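Curkton Toy and Table Library - Frequently asked questions

Hello and welcome! We get asked the same handful of things every week at the counter, so Valentina and I have written the answers down. If yours isn't covered, come and ask us. We love being asked.

What is a table basket?
It's a small basket you put in the middle of a table and sort things into. We lend them out with a bag of bits to go in them (balls, pegs, wooden eggs, felt shapes, that sort of thing). They're brilliant for a wet afternoon and they work for nearly every age. My own two are far too old for them and still get them out at Christmas.

How much does it cost to join?
Nothing at all for anyone living in Curkton or Tomow. If you live further out we ask for a small yearly fee, and you can pay it in cash at the desk.

How many things have you got?
At the last stock check there were 927 items on the shelves, and that doesn't include whatever was out on loan at the time. Constanza has been through every single box, bless her, and the list by the door is now right for the first time in ages.

How long can I keep a basket?
Three weeks. You can renew once by phoning or popping in, unless another family has asked for it.

Which size should I borrow first?
The little rectangular ones! People always reach for the big round baskets and then find there's no room left on the table for elbows. A small one leaves space for two people to sit opposite each other, and it holds plenty for one game.

Do the baskets have solid bottoms?
Some do and some have a grid. The grid ones are easy to rinse under the tap and sand falls straight through, but tiny beads will fall through as well, so keep those for the solid ones. Each bag has a tag saying which kind of basket it goes with.

What can we play?
Loads. Start with plain sorting by colour, then try it with eyes shut. "Last One In" is the favourite on Tuesday mornings: everybody takes turns to put one thing in the basket without touching anything already in there, and it gets very tense towards the end. There's also a quiet game Kyung-tae Kong taught us where you swap one object while the others look away - much harder than it sounds. The rules for all of these are on the card in the bag.

What's a good first thing to pick up?
Something round and light. A ball or an egg shape is lovely to begin with because there's no right way up, so you can just concentrate on getting it to the basket.

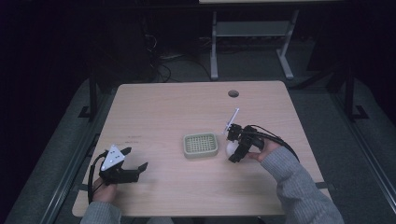 Page last changed: April, by Hortensia Durán

Where should the basket go on the table?
Near the middle, with clear wood on every side. A pale, low-sided basket in the centre of the tabletop is easy to see into and easy to reach from left or right, and you can set the pieces down beside it between turns. Turn it a little if that suits your wrists better. It doesn't have to be square to the table!

Our basket has come back sticky. Do we have to pay?
No. Wipe it with warm soapy water, leave it on a towel and bring it back when it's dry. We'd much sooner have a sticky basket that's been played with.

What if we lose a piece?
Tell us which one and we'll look in the spares drawer. The Standik sets are the only ones we can't easily replace, so please count those back into the bag before you return them.

Can I give you things we've grown out of?
Yes please, as long as they're clean and nothing is cracked. Bring them in while we're open and leave them with Ida Fröhlich at the back table. We can't take anything with batteries.

Can a school or playgroup borrow?
Yes, up to 40 items at a time. Give us a week's notice so we can get them bagged up - and do tell us the ages, as we enjoy choosing.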